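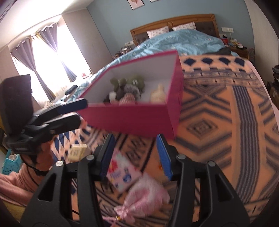 Gilles Caron writes that his left jaw closed a little before the right one until he loosened all the linkage screws and started over. If yours does the same, go back to step 2 of this section before you touch the cord or the mount.

4. Fitting the pads and checking the jaws

Do this section once for each gripper. You need the small screwdriver, two ribbed pads and a soft cloth.

1. Wipe the tip of each jaw with the cloth. Let it dry.

2. Set the linkage screws finger tight, then close the jaws by hand. The tips should meet along their full height. Tighten the screws a quarter turn at a time, going from left to right and back.

3. Press a pad onto each tip with the ribs facing inward. Hold it for 32 seconds.

4. Leave the gripper open for 10 minutes.

5. Open and close the jaws 200 times. Stop if you feel a catch.

Note: The printed jaws in the Gerkari files measure 76 mm from pivot to tip. If you scaled the parts to fit your printer, print the linkage bars again at the same scale.

CAUTION: Keep fingers clear of the linkage bars when the jaws open. The gap on the outer side closes as the inner one widens.

4.1 First trial with household objects

1. Pick a bed or a low table. A bed is easier on the pads if you drop something.

2. Start with soft toys or a cloth pouch. Go on to boxes and flat packages after that.

3. To move an open box, grip it by the rim, with one finger inside the wall and one outside. Lift slowly and keep it level.

4. With two grippers, agree with yourself which hand leads. Move that one first.

CAUTION: Do not lift glass, knives or anything hot.

Note: Pads wear fastest at the top edge. Swap left and right when the ribs there look flat, and replace both together. Spare pads are in the Floltar parts list under "tips".

Continue with section 5, Routing the cord.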